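Film diary, December 2025

Back from the late one. Feet frozen. Writing this at the table before it all goes out of my head. 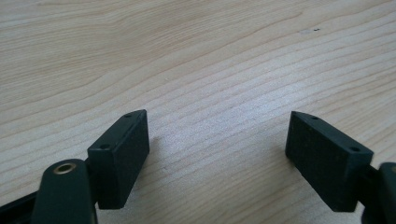
You've missed the whole point of the second half, came the verdict on the bus home, before I'd even got my gloves off, and the queen was never the villain, she was the only one in that city who kept her word. Well. We had that out for nine stops. I said keeping your word doesn't count for much when your word is "I shall feed you to the well". Was told that was a cheap shot. It was a bit.

So — The Lamps of Vurnix. Old fantasy adventure, one of those that got made quick and cheap on sets left over from something better. Sailor washed up on a beach, no idea how he got there, medallion round his neck (of course). Walks inland, finds a walled city, Vurnix, where the lamps have never gone out and noone has died in 1,212 years. They say the number a lot. The high priest says it, the queen says it, a man selling melons says it. By the end half our row was saying it along with them.

Liked: the opening. Ten minutes with hardly a word, just him and the surf and that horrible humming music. Liked the gate too, obviously painted but painted by somebody who cared. The queen very good, far better than her lines. She does a thing where she stops listening halfway through people's sentences and you can see her remembering some other person who said the same thing three hundred years back. No dialogue about it at all. Best thing in it.

Did not like: the comic servant. The snake. The dance, which goes on and on and then there's another one.

Plot goes to bits after the feast. Sailor is told he's the reborn Rainer, who built the city and then walked out of it, and everyone's been waiting for him ever since, only some of them want to crown him and some want him down the well. Fine. But then Rainer's ghost turns up aswell? In the mirror? So who is the sailor if Rainer is still about as a ghost? Asked this on the bus. Was told the mirror shows what the queen wants to see and it's not a ghost. Hm. That does sort of work. Hate it when that happens. Would need to see it again to check whether the sailor ever looks in the mirror himself — I think he doesn't. I think he has his back to it both times.

The ending, must get this down. She puts the lamps out herself. One after another, walking down the long steps, and with each one she's a bit older, and they don't do it with a rubbery mask, they just keep letting the light go so you see less and less of her. Last lamp, black, then the sea noise again. I'd been grumbling for an hour and then that. Whole room went quiet. Somebody dropped a sweet tin and it rolled all the way to the front.

Print was rough. Splices all over the feast, and one reel had gone completely pink. Didn't mind the pink. Sound very muddy in the well scenes, lost most of what the priest was threatening.

Book next. It's from a serial, apparently, Curnico Tales or Curnico Weekly, the credit went past too fast. My paperback guide has a line on it: "from the Etow stories, much altered". Etow being the city in the original I suppose, and they changed it to Vurnix as it sounds more evil. It does. Guide gives it two stars out of five and calls the queen wooden. Wrong! Have pencilled three and a half in the margin.

Same guide says there's a sequel, set in the year 2103 — no, 2,103 years after the founding, had to read that twice — where the lamps get lit again by some archaeologists. Sounds dreadful. Want to see it.

Things to look up
— who did the music
— is the beach the same beach as in the pirate one we saw in June? Same rock, I'd swear to it
— the Etow stories, any reprint, not paying silly money
— whether there's a longer cut. The melon man clearly had more to do

Owe a bus fare. Also lost the argument, I think, or at least I've come round on the queen a good way since I sat down. She does keep her word. She tells the sailor on the first night exactly what she'll do if he lies to her and then he lies to her, twice, with a big grin on. Still don't think that lets her off the well.

Not saying so on the phone tomorrow. Will say the print was too pink to judge.

Gone half twelve. Tea's cold. Bed.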